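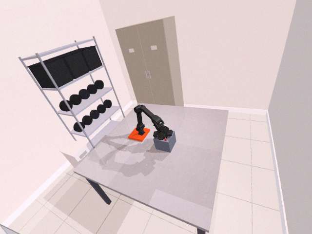
Returns bench, simulated view. The gripper is down at the bin, with a small red item inside near the front rim.

Print this page | E-mail this page

Automation at the Rirby returns room
September — text by Phúc Đào

Citel handles returned small parts for trade customers at its Rirby site. Parts come back mixed in open bins, and until this year every one of them was lifted out, looked at and put aside by hand. The bench job is now shared with a single arm under the project name Hyun. The pages in this gallery cover the bench, the storage behind it and the changes to the shift.

The layout was settled in simulation before any floor space was cleared. Khải Võ built the model in Senow, our planning software, and kept it plain: table, arm, bin, rack, cupboard. Reach was the first thing checked. The arm has to get over the bin wall and down to the far corners without its elbow coming near the rack. In the first layout it could not clear the near corner, and the base was moved along the table. The rack stayed where it was, as the people who restock it had asked.

Staff from both shifts were shown the model and asked to mark anything that would get in their way. Most of the remarks concerned the rack. Boxes are taken from it by hand several times a shift, and the person doing so has their back to the arm. The stop button in the plan was therefore moved from the end of the table to a post beside the rack — a small alteration, but it changed the cable run and added 2 days to the work.

The bench target is 530 items a shift. By hand this took 3 people, with breaks staggered. The arm does the lifting out and nothing else. Looking at the part, reading the returns slip and deciding where it goes are still done by a person, and the plan has no date for changing that.
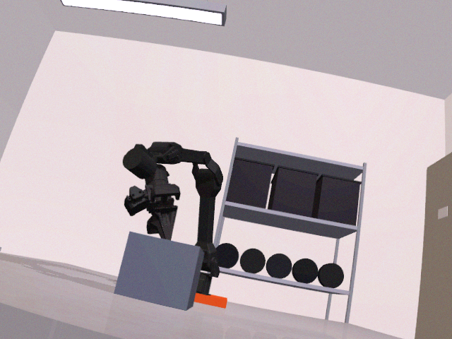 Staffing at the bench goes from three to two. The third post moves to the repair desk, which had a backlog, on the same grade and hours. The two who remain stand less and read more. One of them minds the arm: clearing a missed pick, changing the bin, and logging the fault if the same part is missed again. This was first written up as an extra duty and has since been put into the job description, with a training allowance.

Points raised by the bench staff and still open:

Pace. The arm does not slow down towards the end of a shift. Staff want the speed set at the bench and not from the office. Khải Võ has agreed to a dial with a fixed upper limit.

Missed picks. Flat parts lying against the bin wall are the usual trouble in the model. A sloped insert is being tried.

Noise. No figures yet. The model gives none, and readings will be taken once the bench is running.

Cover. When the trained person is off, the bench goes back to hand lifting. A written procedure for this is pinned up in the returns room.

Comments on the layout can be left with either shift lead until the end of the month.

Contact: Citel Rirby, Returns and Repair | © Citel | Back to top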